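学生ロボットサークルで半年使った卓上アームキット「Dralo」の感想

うちのサークルに卓上アームのキットが来てから、そろそろ半年になります。買う前にずいぶん検索したのですが、学校のクラブで実際に使った人の感想がなかなか見つからず、結局は最後に勢いで決めてしまったようなところがありました。同じように迷っている顧問の先生や学生さんがきっといるだろうと思いまして、長くなりますが、使ってみて感じたことを書いておきます。お茶でも飲みながら読んでいただけるとうれしいです。

先に、どんな集まりで使っているかを書いておきますね。理科準備室の隣の教室を放課後に借りている、ごく小さなサークルです。プログラムが得意な子もいれば、はんだごてを握っていれば幸せという子もいて、入ったばかりでまだどちらもよくわからない、という子もいます。目標にしているのは、毎年1月に開かれるCilumberg杯という学生向けの競技会で、机の上の品物をアームでつかみ、決められた場所へ移すという、言葉にするとたいへん地味な種目に出ています。地味なのですが、これが見ていると手に汗を握るんです!

さて、キットの話です。Draloは、アーム本体と二本指のグリッパー、手首に付ける小さなカメラ、それから制御用の基板が一つの箱に入っています。部品の数は説明書によると386点。この数字を最初に読んだとき、一年生が小さな声で「うわ」と言いました。でも、ねじが長さごとに小袋に分かれていて、小袋の番号と説明書の工程番号がきちんと揃っているので、思っていたより迷わずに進みます。私たちは放課後を6回使って組み上げました。慣れた人が一人で黙々とやればもっと早いのでしょうけれど、全員がどこか一か所は自分の手で締める、という決まりにしていたので、このくらいの時間がちょうどよかったと思っています。

組み立てでつまずいたのは、肩の関節のケーブルの取り回しです。説明書の図が少し小さくて、ケーブルが支柱の手前を通るのか奥を通るのかが読み取れませんでした。手前に通して組んでしまうと、腕を大きく回したときにケーブルが突っ張ります。うちは見事に手前に通しまして、半分ほどばらしてやり直しました。これから組む方は、肩の工程に入る前に、次のページの完成図を先に見ておいてください。奥です。奥を通ります。

動かし始めると、まず音の静かさに感心しました。前に使っていた古いアームは、隣の教室の吹奏楽部に気を遣うほどの音だったので、これは本当にありがたいです。電源を入れてから原点を合わせるまでの動きも落ち着いていて、見ていてはらはらしません。非常停止のボタンは大きくて押しやすい位置にあります。新入生には、アームを動かす前に必ずこのボタンを押す練習をしてもらっています。

持ち上げられる重さは、私たちの使い方では185グラムの缶までは安定していました。これより重いものは試していません。競技会で扱うのは軽い器や小物ばかりなので、不満に思ったことはないです。ただ、腕をいっぱいに伸ばした姿勢で持たせると手首がほんの少し下がるので、台はなるべくアームの近くに寄せるようにしています。こういうことは説明書のどこかに一行書いてあるともっと親切だったかな、と思います。

ソフトウェアは、付属のTraltumという環境を使います。ブロックを並べて動かす画面と、文字でプログラムを書く画面を切り替えられるのが気に入っています。初心者の子がブロックで作った動きを、隣の先輩が文字の画面で開いて細かく直す、ということができるんですね。この切り替えのおかげで、学年をまたいで一つの課題に取り組めるようになりました。これは買う前には少しも期待していなかった良さで、半年使ったいま、いちばん人に話したくなる点かもしれません。

もちろん困ったところもあります。Traltumは動作の記録を自動で残してくれるのですが、記録が1000件に達すると、古いものから断りなく上書きされます。うちは練習の序盤の記録を取っておいて、後で見比べるつもりだったので、気づいたときにはみんなでしょんぼりしました。設定で変えられるのかと探したのですが、見つけられていません。いまは練習の終わりに、その日の記録を共有フォルダへ写すのを当番の仕事にしています。ホワイトボードの当番表に「記録」という欄が増えました。

それから、日本語の表示にときどき不思議な言い回しが混じります。「指を愛護してください」という注意が出てきて、みんなで首をかしげました。たぶん、指をはさまないように、という意味なのでしょうね。意味はだいたい通じますし、いまではすっかり合言葉になって、グリッパーに手を近づける子がいると誰かが必ず「愛護!」と声をかけています。

競技の練習で毎日のように向き合っているのが、器の近くにグリッパーを寄せる動きです。これがもう、奥が深いんです。丸い器というのは縁が曲がっているものですから、指を下ろす場所が少しずれるだけで、つかみ方がまるで変わってしまいます。まっすぐな箱なら多少ずれても挟めるのに、丸いものは指先からつるりと逃げていきます。最初の一か月は、器を追いかけて机の端まで行ってしまうアームを、みんなで「待って待って」と言いながら止めてばかりいました。

そこで助けになったのが、手首のカメラです。正直に書きますと、買う前はおまけのようなものだと思っていました。画質はそれほど細かくありませんし、近くのものは大きく映るぶん、全体の様子がつかみにくい。ところが、横から目で見ていると器に届いているように思えるのに、手首の側から見るとまだ手前だった、ということが何度もあったんです。それ以来、操作する子は画面を、隣の子は机を見て、二人で声をかけ合うやり方に落ち着きました。
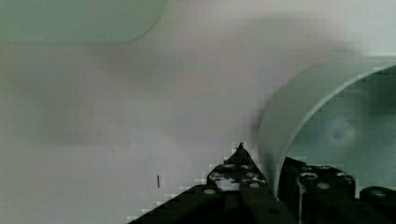
文・写真:Riis工作室 サークル顧問

手首のカメラの見え方は、だいたいこんな具合です。黒い指が手前に大きく入ってきて、右側の指が淡い緑の丸い器の縁に重なるものですから、肝心の縁の一部がちょうど隠れてしまいます。慣れないうちはここで手が止まります。うちの子たちは、見えている縁の曲がり具合から、隠れたところを頭の中で描き足しているのだそうです。器の左に落ちるぼんやりした影も、机と器の境目を探すときに頼りになります。

器の色と机の色の組み合わせも、思った以上に大事でした。白っぽい机に淡い色の器という組み合わせは、目にはやさしくてきれいなのですが、Traltumの輪郭検出は、明るさの差が小さいとすぐに迷います。しきい値を少しずつ動かしながら、ああでもないこうでもないとやるのは、時間はかかっても良い勉強になりました。初めての方は、濃い色の器から始めるのがおすすめです。それで自信をつけてから、淡い色に進んでください。

もう一つ、練習前の机の片づけについても書かせてください。上の写真でも、左の指のそばに小さな細い黒っぽいものが写っています。ピンなのかねじなのか、ただのくずなのか、これだけ見ても私にはわかりません。こうした小さなものは人の目には入りにくいのに、カメラの近くだと案外目立ちます。練習前に机をひと拭きする習慣は、ぜひ早いうちにつけておくといいですよ。

グリッパーそのものについては、かなり満足しています。面に丸い穴がいくつもあるので、自作の指先を取り付けたいという子たちがさっそく図面を描き始めました。柔らかい素材を貼るか、先の形を変えるかで毎日議論していて、私は横でにこにこ聞いているだけです。指を閉じる力の調整は画面の目盛りを動かすだけで済むのですが、目盛りの一つ一つの差が大きめなのが惜しいところです。弱いと滑る、一つ上げると今度は薄い器がたわむ、その間がほしいのになあ、と思うことがあります。

サポートには一度だけ問い合わせをしました。グリッパーの配線の留め具を一つ割ってしまったときです。返事は翌日の昼過ぎに来て、文面も丁寧でしたし、部品はほかの注文と一緒に送ってもらえました。学校の備品は、こういう小さな部品が一つ手に入らないだけで棚の奥にしまわれてしまうことが多いので、ここは安心材料として強くお伝えしておきたいです。

どんな集まりに向いているかと聞かれたら、少人数で、組み立てもプログラムも両方やってみたいところ、とお答えします。一台を大勢で囲むと、どうしても待っている子が出てしまいます。うちでは操作、画面、記録と役を分けて、短い時間で交代するようにしました。逆に、届いたその日に授業で動かしたいという場合には、組み立ての時間がかなり重たく感じられるかもしれません。

星をつけるなら、五つのうち四つです。減らした一つは、記録の上書きと、肩のケーブルの図の分です。去年のCilumberg杯では予選の途中で器を落としてしまい、帰りの電車がずいぶん静かだったのですが、今年は、器をつかんで置くところまでは練習で安定してきました。次は並べた器を順番に移す課題に入ります。自作の指先ができあがったら、その使い心地もまた追記しますね。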